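Brutstead packing floor - robot cell walkaround, 24 November 2019
Cell 14, my comments after each line

Stop button reachable from both sides: OK. I had to stretch a bit, but OK.

Red part lying inside the blue tray: OK.
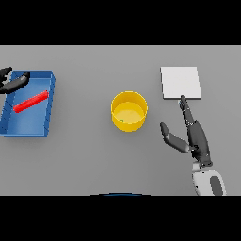
Floor tape: worn by the Planmont rack, please redo it. We walk that stretch way more now that we aren't standing at one table all shift - my knees love it, my shoes don't!

Handover sheet: NOT OK. Blank since fault 211. The sorting used to be our job and now watching is, so write down what you saw (even the boring stuff).
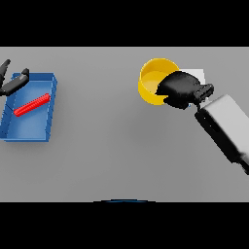

Breaks: still a sore spot. Two of us used to swap places, and now whoever has the cell waits for cover. I've asked for a relief person again.

Training cards: all signed except nights. Recheck on my next round.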